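Protokoll Arbeitskreis Greiferzellen, Standort Ulten
Datum: 07.04.2022
Leitung: Katalin Tóth
Protokoll: Jozef Declercq
Weitere Teilnehmer: Vertreter Bredanent, Instandhaltung, Arbeitssicherheit
Verteiler: Teilnehmer, Hendriks (Integration), Ablage Zelle 2

## TOP 1 Protokoll der Februar-Sitzung

Ohne Änderungen angenommen. Offen bleibt die Übersetzung der Betriebsanweisung 341; Termin siehe TOP 5.

## TOP 2 Handeingriff bei geöffnetem Greifer

Tóth stellt den Entwurf für Abschnitt 4 der Arbeitsrichtlinie vor. Geregelt wird das Halten von Werkstücken und Behältern von Hand, während der Arm über dem Tisch steht. Der bisherige Text unterscheidet nicht zwischen Halt im Automatikbetrieb und Betrieb mit reduzierter Geschwindigkeit. Bredanent hält beide Fälle für getrennt regelungsbedürftig. Zustimmung.

Beschlossene Fassung:

- Handeingriff nur bei angewähltem Einrichtbetrieb und reduzierter Geschwindigkeit, Grenzwert 110 mm/s am Werkzeugmittelpunkt.
- Zustimmtaster wird durch eine zweite Person bedient.
- Behälter werden außen gefasst. Kein Griff in den Innenraum, solange die Finger über dem Behälter stehen.
- Mindestabstand Hand zu Fingerspitze: 40 mm in jeder Achslage.

Für Schubladen gilt die Regelung sinngemäß. Bezugslage ist der offene Greifer über der herausgezogenen Schublade, Teile liegend auf dem Boden, Unterarm von der Seite. 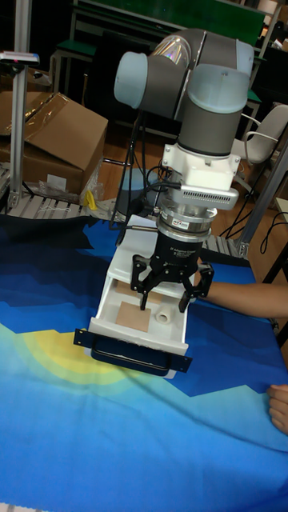 ## TOP 3 Tischauflagen und Leitungsführung

Declercq weist darauf hin, dass Textilauflagen in der Richtlinie nicht vorkommen. Falten verändern die Auflagehöhe von Behältern und damit die eingelernte Greifhöhe. Aufgenommen wird: Auflage vor Programmstart glattziehen und an den Tischkanten fixieren. Die Instandhaltung verlangt zusätzlich eine Zugentlastung für alle Leitungen am Handgelenk. Einvernehmen, Detailzeichnung durch Hendriks.

## TOP 4 Risikobeurteilung

Die Beurteilung aus Parkamham ist nicht übertragbar, dort wird mit Sauggreifern gearbeitet. Quetschstellen zwischen Gelenkfinger und Behälterwand sind neu zu bewerten. Grundlage bleiben ISO 10218-2 und ISO/TS 15066. Ablage unter Vorgang 934.

## TOP 5 Aufgaben

| Aufgabe | Zuständig | Termin |
|---|---|---|
| Abschnitt 4 einarbeiten | Tóth | KW 16 |
| Übersetzung 341 | Declercq | KW 17 |
| Zeichnung Zugentlastung | Hendriks | KW 18 |
| Neubewertung Quetschstellen | Arbeitssicherheit, Bredanent | KW 19 |

Nächste Sitzung nach Vorlage der Neubewertung. Einladung durch Tóth.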